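List: cell-builders
Subject: Re: [cell-builders] Arm stopped dead mid-extraction, no error
From: Yolotzin Quintero
In reply to: Tomás Hennessy

On Sunday, Tomás Hennessy wrote:

> Saw your one-liner on the weekly thread about the arm "having a nap inside
> a desktop." We had something like it on our drive-pulling cell. It would
> stop partway down with no fault on the pendant, then carry on as soon as
> somebody touched the gripper cable. Took us most of October and we never
> really found it, we just replaced everything until it quit.
>
> Two questions. Did the controller log anything at all? And where was the
> tool when it stopped, in free air or down in the case? I ask because ours
> was always down in the case, and I have a theory about cable loops that
> Gumaro is tired of hearing.
>
> Tomás

Tomás, please send Gumaro my sympathy, and tell him you were about half right.

Free air, never. It stopped down in the case every single time, which for the first two days had us blaming the case. We take apart old desktops, as most of you know. The arm goes in, pulls the memory and whatever cards will come out without an argument, and sets the memory in the holders on the fixture plate. People do the power supply and anything with a screw that has met a previous owner. It's slow, unglamorous work, and until this month the worst thing the arm had done was put a module in its holder backward.

The stops went like so. The arm would come down over the card area, slow to contact speed, and sit there. Program still running, according to the pendant. Brakes off. No protective stop, no red anything. Ga-eun timed the first one while deciding whether to be worried, and it held still for 12 minutes. Then she reached over to hit pause, and it finished its move before her hand got to the button.

I want to be plain about that part, because it's why I am writing four screens on a weeknight instead of just ordering a cable. An arm that's stopped with an error is a nuisance. An arm that's stopped with no error, and may start again on its own schedule, is a hazard with good manners. Her other hand was on the table. It was well clear of the case, by luck, and we don't get to write "luck" in the risk assessment. I looked.

To your first question: the controller logged nothing, and it was telling the truth. As far as it knew, it was waiting on a digital input. Our Skitach gripper raises a line when it's ready to close, and our program waits for that line. The wait had no timeout. I would love to tell you who wrote it that way, but the file has my initials on it.
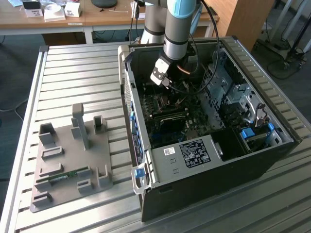 So the next question was why the line wasn't going high, and that's where your loop comes in. Bình put a meter on the ready signal and jogged the wrist through its range by hand. Flat, fine. Tilted one way, fine. Tilted to the angle we use for getting at the cards, with the joint most of the way around, the signal dropped out maybe one time in four. Wiggle the cable near the tool, back it came. He did this for an hour with a sandwich in the other hand and was the happiest I have seen him all year.

We swapped the cable. It got better for 2 days, then it came back, which I gather is the exact point where you folks started replacing everything.

The cable was a symptom. What was really wrong was the strain relief, or our belief that we had one. The tie holding the cable had been moved up the arm when we changed brackets, so every wrist turn was pulling on the connector itself. Two of the pins in the tool-side plug had backed out far enough to make contact only when they felt like it. A new cable on a tired plug gets you a short honeymoon. Bình re-pinned the plug, moved the anchor point back where it belonged, and ran the wrist through the bad angle until we all got bored. No dropouts.

Now the part I'd actually like people to steal, or argue with.

Every wait on an input now has a timeout. Ours is 4 seconds, and when it runs out the program raises a real fault and needs a person to reset it from outside the line on the floor. It doesn't retry. We had a retry in the first version, and Ga-eun pointed out that a retry was the same surprise with extra steps.

We also found 7 other waits in the program with no timeout on them. Seven! One of them was waiting on a sensor we took off in the spring. I have no idea how that branch has never been called, and I've decided not to look into it until after lunch tomorrow.

The stack light used to show green for "program running." It now shows green only when the arm is moving and yellow when it's waiting on something. Yellow means hands off, same as green. That took some discussion, because people are very used to a still robot being a safe robot, and the old light had been teaching them so every day.

And nobody goes in without pressing stop first. Yes, that was already the rule. It's printed on a card and everything. But when a machine sits quietly for ten minutes with no fault showing, folks stop thinking of it as a machine that's on. I can't be too lofty about it, I've leaned over that table myself to see what was taking so long.

Two things I'm still chewing on, if anyone has opinions:

1. Does anybody monitor the ready line continuously instead of just checking it at the wait? I'd like to catch a flicker before it turns into a stall. Ketora's I/O block claims to count transitions, but I haven't got it to show me anything except zero.

2. Tomás, did you ever open up your plug? If you still have the old one in a drawer (you do, I've seen your drawers), tug the pins one at a time and tell me whether any of them move. I'd feel better knowing it was a habit of the connector and not a habit of ours.

Bình says he'll write up the re-pinning with the tool he used, since the official one costs more than the plug. I'll post it when he hands it over.

Yolotzin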